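Search this site: type a word and press Go

Why is a quilt so puffy?

Jump on a bed, pull up the covers and in a few minutes you feel toasty. But a quilt has no heater inside it and no batteries. So where does the warmth come from? It comes from you!
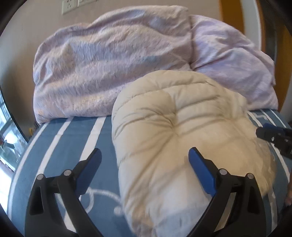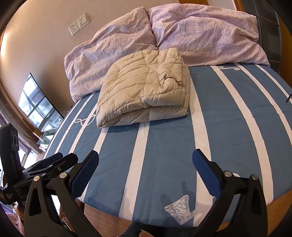
Your body makes heat all day and all night. A quilted cover is very good at keeping that heat close to you, and it does it with air. Inside the cloth is a layer of fluffy filling, and between all those tiny fibres are pockets of still air. Heat finds it hard to travel through still air, so it stays near your skin – brilliant!

Now for the stitches. If you shook a bag of fluff every morning, the filling would slide into one corner and leave the rest flat and chilly. Lines of sewing hold it in place. Each line pinches the top cloth to the bottom cloth, and the bits in between puff up like little hills. Some quilts have squares, some have diamonds and some have long curvy channels.

Try it yourself!

You need 2 jars with lids, a thick woolly scarf and some warm tap water. Ask a grown-up to help you pour. Fill both jars, put the lids on, wrap one in the scarf and leave the other bare. Wait 14 minutes, then feel the water in each jar with a finger. Which is warmer? Try again with the scarf pulled really tight. You are squashing out the air, so see if it makes a difference!

Next time you make your bed, give the covers a good shake – you are letting the air back in.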